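Small Parts Sorting: Frequently Asked Questions
Stinley Shared Workshop, members' pages

Which bins should I use for small parts?
The blue plastic ones. They have an open front with a low sloping lip, so you can see in and reach in without lifting anything out. We buy them from Frandsen, and there are 91 in the building. Take what you need from the rack by the door and put them back empty.

How should I set them out?
In a row toward the back of the table, side by side. Keep the front of the table clear for whatever you are working on.
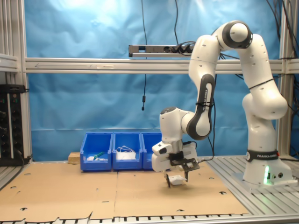
How many kinds of item can go in one bin?
Two at most while you are still sorting, and one by the time you label it. If you can't decide where something goes, start another bin.

What do I do with cords and cables?
Coil them loosely and keep each cord with the thing it came with. Please don't use rubber bands, as they go sticky over the summer and leave marks.

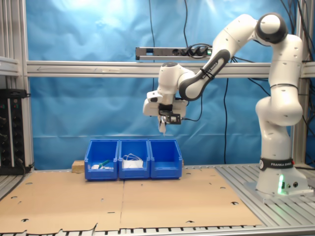 Leave one bin free when you start. Ea Hjaltested, who runs the Saturday sorting hours, asks everyone to do this so that odd pieces have somewhere to go later. With three bins in a row, the right one can stay empty while the white cord and the flat white piece under it share the middle one. Long items can lean at an angle, like the green-and-white one on the left, as long as the bin doesn't tip.

Why is there cardboard on the tables?
It stops small parts from dropping into the slots in the metal top. It also cuts down on noise.

Can I bring my own cardboard?
Yes, if it is flat, clean and free of staples. Old boxes from Vulov deliveries are kept under the stairs.

When does the cardboard get replaced?

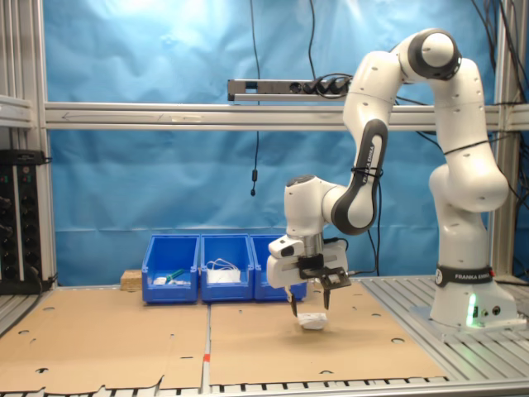
Oddur Egilsson changes it every July, and sooner if a sheet gets soft or greasy. Small round holes and a ragged front edge are fine. A gap between two sheets is worth fixing if the metal shows through, as it does by the red-orange tape mark, so push the sheets together before you tip out any screws. Throw away crumpled scraps like the white one lying on the right-hand sheet when you finish.

How late can I stay?
Until 10 p.m. The door code for members is on your Ilatberg card.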